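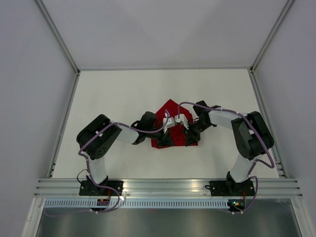
Red cloth on a white work surface.

How to make a set of cloth napkins with proper mitred corners

By Hường Lương

I have been meaning to write these instructions down for a good long while, mostly for my own sake, as I make a batch of napkins every August and every August I stand at the ironing board with a square of cotton in my hand trying to remember which bit gets cut and which bit gets folded. So put the kettle on, and I'll take you through it at the pace I do it myself, which is not a quick one!

Napkins are a lovely thing to sew if you're fairly new to it. They're all straight lines, they don't have to fit anybody, and if one comes out a little wonky you can put it at the bottom of the pile and it will still wipe a chin. The only part that frightens people is the corner, and I promise the corner is mostly ironing.

I'm going to talk about a set of eight, as that's what I usually make, but there's nothing different about making two or twenty except how fed up you get of pressing.

What you need

Cotton or linen, washed (more on that in a moment)
Thread to match, or a contrasting one if your lines are steady
Sharp fabric scissors, or a rotary cutter and mat
A long ruler and a tailor's chalk or washable pen
An iron with plenty of steam
A piece of thin card, such as the side of a cereal box
Pins or clips
A sewing machine, or a needle and a couple of quiet evenings

Choosing the fabric

Go for something that feels a bit dull and sensible in the shop. Medium-weight cotton is my favourite, the sort you might make a summer skirt from. Linen is beautiful and gets nicer every year, though it frays while you're looking at it. Polyester blends come out of the wash looking smarter than either, I'll give them that, but they push a spill about the table and they don't hold a crease nearly as well when you're pressing hems.

Plain colours are easier than prints for a first go. With a stripe or a check you'll see straight away if you've cut off the grain, and you'll go on seeing it at every meal. Deep colours like red and navy are very forgiving of gravy and beetroot, and rather less forgiving of fluff. I had some pale green ones that I adored and they were ruined by one curry.

If you like a cloth that looks the same on both sides, check before you buy. Fold back the corner on the roll and have a look in daylight if they'll let you carry it to the door.

Wash it first

Please don't skip this, however much you want to get going. Cotton shrinks, and it doesn't always shrink the same amount in both directions, so a square cut from unwashed cloth may not be a square after its first trip through the machine. Wash the whole length at the hottest temperature you'll ever use on the finished napkins. Red and other strong colours should go in by themselves, and if the dye is still coming out I give them a second wash before I so much as pick up the scissors.

Dry it on the line or over a door, and iron it while it's still slightly damp. Iron with the grain, up and down or side to side, and try not to push the iron about diagonally. Pushing on the diagonal pulls the weave out of true and you'll be fighting it for the rest of the afternoon.

Cutting the squares

I cut mine at 50 cm, and with the hem I use that gives a generous dinner napkin a little under 45 cm across. If you're short of fabric, 40 cm squares make a perfectly nice everyday napkin. Just make sure they're all the same.

First, straighten one end of the cloth. The old way is still the best one: snip into the edge, catch hold of a single crosswise thread and draw it out gently, easing the fabric along as you go. You'll be left with a faint ladder across the width, and you cut along that. It takes ages and it's oddly soothing with the radio on.

Cut off the selvedges too. They're woven tighter than the rest and will pucker when washed.

Then measure and mark your squares from that straight end. I like to cut one very carefully, check it by folding it corner to corner both ways, and then use it as the pattern for the others. If the edges don't meet when you fold it, find out now. I once cut a full set from a wonky first square and had a drawer of diamonds.

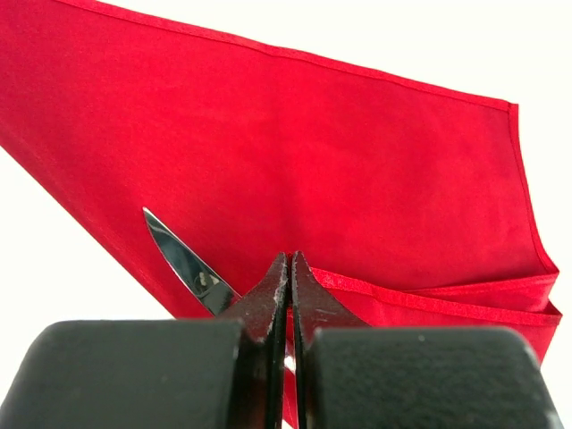
Pressing the hems

My hem is 13 mm, folded over twice. It's deep enough that you can get hold of it without burning your fingers, and it gives the edge a bit of weight so that the napkin hangs nicely off a lap.

Take your piece of card, which wants to be a little shorter than the side of a napkin, and rule a line along it 13 mm from one long edge. Lay the square on the board with the wrong side facing up. Put the card on top, bring the raw edge of the fabric up over the card as far as the line, and press. The card gives you a lovely sharp fold without any measuring, and it keeps your fingertips away from the steam. Do all four sides this way, opening each one out again before you turn to the next.

Now fold each side along the crease you've just made, and fold it over once more by the same amount. Press again, hard this time. Do all four sides and then open everything out flat.

You should have two creases running along each side, and where they cross at the corners you'll see a little grid of small squares. Get to know that grid, as the whole corner depends on it. If the creases look faint, go over them again with more steam. Linen needs a good deal of persuading and I keep a spray bottle beside me for it.

Making the mitred corner

Do one corner from beginning to end before you start on the others. In fact, if it's your first time, practise on a scrap with only one corner to it.

1. With the napkin opened out flat, wrong side up, find the point where the two outer creases cross. Those are the creases nearest the raw edges. Draw a diagonal line straight through that point, so that it makes an even triangle with the corner.

2. Cut along the line and throw the tip away. It feels terribly drastic the first time. Do check that you're cutting through the outer crossing and leaving the inner one well alone!

3. Find the point where the two inner creases cross. Fold the cut edge inwards so that the new diagonal fold runs exactly through that point. The creases on the folded flap should lie on top of the creases underneath, and if they do, you've got it right. Press.

4. Fold one side in along its outer crease, then again along its inner crease. Do the same with the other side. The two folded edges should come together in a neat diagonal seam running in from the corner.

5. Pin or clip it, and go and show somebody.

If there's a gap at the mitre, your diagonal fold was a shade too deep. If the edges overlap, it was too shallow. Either way, open it up and nudge the fold along a hair before you press again. There's always a bit of fiddling and I still have to redo one or two in every set. 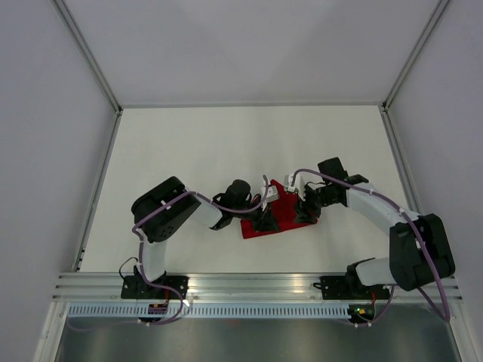

Red cloth near the centre of a white table.

Stitching it down

Start in the middle of a side, never at a corner. Machines like to chew up corners, especially thick ones, and you'll get a much calmer start on the flat. Set your stitch a touch longer than usual and sew close to the inner folded edge, with the wrong side up so you can see what you're doing.

When you come to the corner, slow right down. Use the handwheel for the last few stitches if you're nervous. Stop with the needle down in the fabric exactly where the two inner folds meet, lift the foot, turn the napkin, lower the foot again and carry on. When you get back to where you began, overlap your first few stitches and finish off with a couple of reverse ones.

I leave the diagonal seams unstitched on everyday napkins and they've never come undone. For a present, I close them by hand with a few tiny slip stitches, which looks very fine and lets me sit down.

If you're sewing the whole thing by hand, use a slip stitch or a small running stitch and keep your thread no longer than your forearm. It does tangle otherwise.

A few common troubles

Wavy edges usually mean the fabric has been stretched under the foot. Let the machine feed it along and only guide it. A good steam will settle a mild case.

Skipped stitches at the corners are often a tired needle. Put in a new one, a size heavier if you're working in linen.

Hems that flip up after washing want a tug. Pull each side straight while it's wet, smooth the corners with your palm, and dry it flat if you've got the space.

Fraying before you've even begun pressing happens a lot with looser weaves. Cut one square at a time and hem it before cutting the next, or spray the edges with starch.

Ironing and putting away

Iron the wrong side first, pressing from the middle out towards the hems, then turn over and do the right side. Leave the corners until last and press them from the back, so that you don't get a shiny patch over the thick bit. Fold in half with the edges matched, and in half again, and stack them with the folds all facing the same way. I keep mine tied up in sets with a strip of the leftover fabric, and the offcuts go in a jar for patching elbows.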